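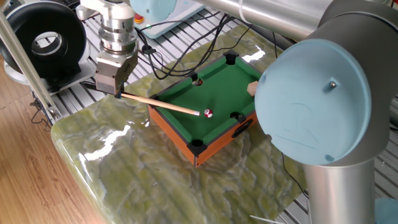
Rocha supplies adhesive felt and replacement cloth by the metre and by the sheet for games tables, display cases, drawers and instrument boxes. The range is cut and packed at our Brumuvcombe warehouse and is sold to schools, clubs, museums and private customers. Bright green remains the shade most often requested for small games tables such as the miniature pool table shown, where the cloth covers the playing surface, bordered by raised green cushions. The same material is available in other colours for customers whose needs are less traditional.

Trarkari Felt, 160 gsm
Product group: Cloth and Linings
Page last revised: 8 Jul 2022

Description
Trarkari is a pressed felt with a smooth upper face and a paper-backed adhesive on the reverse. It is intended for light and moderate use. The adhesive allows the sheet to be lifted and laid again during the first few minutes, after which it should be left undisturbed overnight. The felt may be cut with household scissors, although a sharp blade and a metal rule will give a straighter edge.

Trarkari is also supplied without adhesive for customers who prefer to use their own glue or to fix the cloth with staples.

Specification
Weight: 160 gsm
Roll width: 31 inches
Colours: bright green, bottle green, burgundy, navy, charcoal, cream
Backing: adhesive or plain
Minimum order: one metre

Suitable uses
Lining of cutlery drawers, jewellery trays and medal cases
Re-covering of small tabletop games
Bases of lamps, ornaments and bookends
Shelving for china and glass

Trarkari is not recommended for full-size billiard or snooker tables. Customers with such tables are referred to the Jendarora woven cloth, which is listed separately and sold by table size.

Measuring and ordering
Customers should measure the surface at its longest and widest points and add one inch to each side. Where cushions are to be covered, the strips should be measured separately and entered as a second line on the order form. Cut lengths cannot be returned unless faulty. Colour may vary slightly between rolls, and it is advisable to order all the cloth for one item at the same time.

Care
Dust should be removed with a soft brush, working in one direction. Spills should be blotted with a dry cloth. The felt should not be soaked, ironed or treated with household cleaning sprays. Prolonged exposure to strong sunlight will cause the darker colours to fade.

Delivery
Orders held in stock are normally sent within two working days. Full rolls are sent by carrier and must be signed for. Burgundy is temporarily out of stock in the adhesive version and is expected to return in September.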